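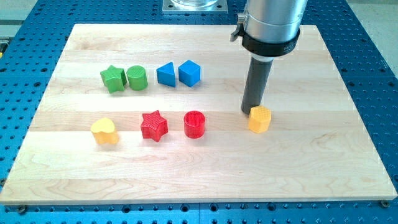

A reader wrote to tell us that her family still argues over whose turn it is to carry the sugar bowl to the neighbors, forty years after they left the street where the custom began, and I have been thinking about her letter ever since July.

Borrowing used to have rules, you see. On Bellance Road, where I grew up, you went to the back door (never the front!) and you brought your own cup, and you stayed long enough to hear how everybody's knees were doing. My mother sent me out at 4 in the afternoon, when the Bañuelos kitchen smelled of onions and the radio was going, and I was rarely home before supper.

The town has grown by 1000 households since then, and the big Sidonari market stays open late, so I suppose a person can always drive out for an egg. But on Adier Street, where I live now, two families have started a lending shelf on a porch, with a cake pan, a ladder too tall for it, and a notebook on a string. I borrowed the cake pan last month. I took it back with a slice of lemon cake in it, wrapped in foil, and ended up on the porch steps until the streetlights came on, hearing all about a bad knee.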